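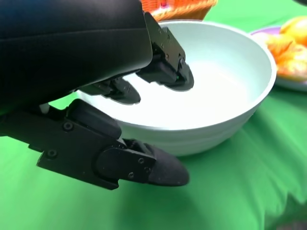

Setting the Table: A Report on Dessert Display
Hulton Design Workshop, spring term

Our brief came from the Omeslow tea room project, which wanted a small counter display that would make people order cake. The word limit was 2,000 and the budget was smaller than that in every sense. We stuck to toy pastries. Real ones were tried in April and did not survive the group.

Materials

One green tablecloth, one round white bowl, one orange wicker basket, a black curtain for the back, and the pastries. The cloth was the subject of our longest argument – 293 messages in the group chat, most of them about green.

Layouts

We compared 3 layouts: everything in the basket, everything in the bowl, and a split between the two. The basket looked generous but its weave competed with the roll cake's swirl. The split looked like two people who had stopped speaking.

The bowl won. Plain white let the chocolate slice and the cherries do the work, and heaping the pastries gave some height.
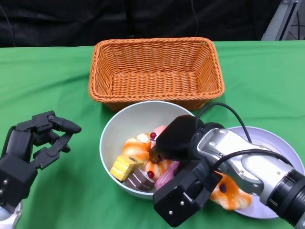

Figure 2. Bowl layout, with the empty basket behind.

Results

We asked 7 classmates which layout made them hungriest. Five chose the bowl, one chose the basket, and one asked whether lunch was included.

Still to do

The basket needs a job – napkins, probably. We would also like to repeat the test in May on a paler cloth, if the chat can stand it.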